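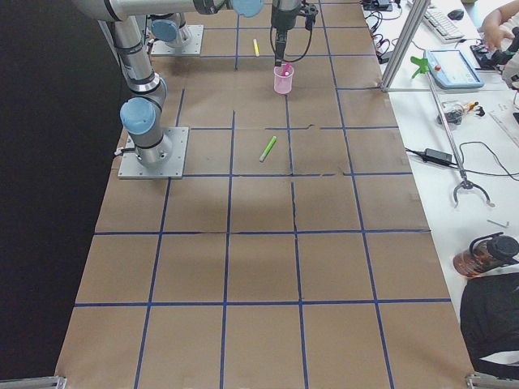

Weekly safety check, Butley robotics club, student cell 2. Checked by Loïc Maillard, Monday, February 15, 2021.

1. Base plates of both arms: OK.
2. Paper and tape grid: to repair. The paper has a torn seam in the middle cells, please change it before the next sorting trial.
3. Teach pendant: OK, but it must not stay on the desk between the cables. Hang it after each run.
4. Cables on desk: not OK. Same comment as in September.
5. Speed limit 12 percent: OK.
6. Small tools: the Allen key must return to the box.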